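November 18, 2021

Stats desk, poker side. Morning on the Clikari import again. Player table is at 4,000 rows after the October dump, still has dupes. Found 31 this time, mostly names with and without accents. Falcão and Falcao were coming in as two separate tour stops, so the cash counts for that series were split and the leaderboard was short. Merged by hand, reran, ranks look right now.

Rule for ties: same number of cashes = same rank, skip the next one. Old script was breaking ties by total winnings, wrong for this list. Fixed in the Ninell branch, not pushed yet.

Rebuys: a player who busts and re-enters still gets one cash, not two. Sounds obvious but 6 rows had it doubled. All from the Skulus feed, same weekend. Check if they send entry id or player id, I think its entry id.
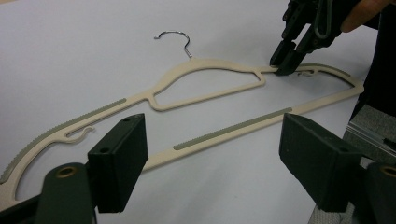 Final tables next. Clikari marks anyone in the last nine, Skulus marks the last six if the event was short-handed. Need a column for seats, otherwise the comparision is junk. Leaving blank for now where unknown, do NOT fill with nine.

59 events left to check against the printed results. Started with the oldest, slow going, payouts in the early ones have no currency listed. Skip those and flag in yellow.

To do: push branch, email Skulus re ids, redo the all-time page after that. Don't publish the old one.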